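Set Times and the Cost of the Late Start

Small music venues should print the time at which the first note will be played, and keep to it. Most print only a door time, which tells the listener when a building opens and leaves the rest to guesswork.

I kept a record of jazz and improvised sets at two clubs, Ududis and Van Loon, between autumn and spring. At Ududis the usual gap between the printed time and the music was 30 minutes. At Van Loon it was 6. The second club has the smaller bar and the worse piano, and on a Friday it is full before the trio has tuned.

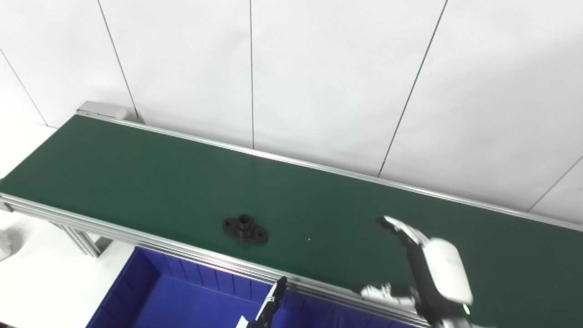

The usual defence is that a late start sells drinks. This may be so, but the sum leaves out the far end of the evening. A second set that begins late loses everyone with a last train to catch, and those people buy nothing. The players also lose. A quartet booked for two sets will often cut the second to fit the licence, and the piece that goes is generally the long one - the one they rehearsed most.

Clivness, which seats 982, has printed set times for years without harm to its bar. Larger halls have paid staff to enforce a schedule, and a club does not. It does have a clock and a person at the sound desk, and the change requires little more. I would start with the listings page: doors, first set, second set, end.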